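**From:** Vasiliki Kalogeropoulos
**To:** stuvatitz-users
**Subject:** Re: [stuvatitz-users] cloth mask includes gripper pads
**Date:** 10th April

Hello all,

> Deligiannis wrote:
>
> Which part of the wrist view do you give to the segmenter? We use the full circle and it is fine with colored objects. Also, is your exposure fixed or automatic? Please send frames if you can, the log alone does not tell me much.

Thank you for the quick answer. We give the full circle too, after the Prindier undistort step. Exposure is automatic, and I now suspect this is half of the problem.

In frame 1915 the segmenter joins the towel and the right fingertip into one region. Both are almost white there, and the threshold does not see the thin stripes of the towel any more on the bright side.

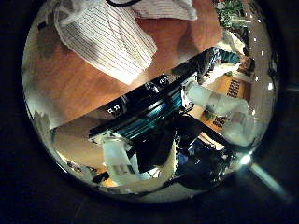 *Frame 1915, raw, before undistort. Striped towel behind the gripper, right fingertip overexposed.*

I tried a static mask for the gripper body. It works for the black part, but the fingertips move with the opening, so the mask must come from the joint state. Stuvatitz publishes the joint state with a delay of 143 ms on our machine, and when the hand closes the mask is 12 pixels behind. Do you compensate this delay in the planner or in the perception node? I could not find it in the documentation.

The second problem is the glare. In frame 3475 the table finish reflects a light near the bottom of the wood, and this spot is reported as a cloth candidate with high confidence. The real cloth is at the upper right and gets a lower score.

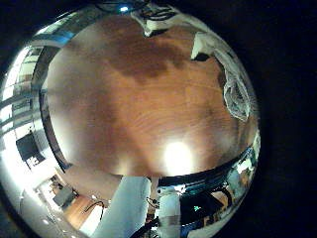
*Frame 3475, raw. Glare spot on the wood above the fingers, folded white cloth at upper right.*

My idea is to reject saturated regions without texture before the scoring. I am afraid this also removes the bright side of a towel like the one in 1915. Has someone on the list tried the local contrast option in Prandent for this? The default window seems too large for us.

I can share both raw frames and the config file.

Best regards,
Vasiliki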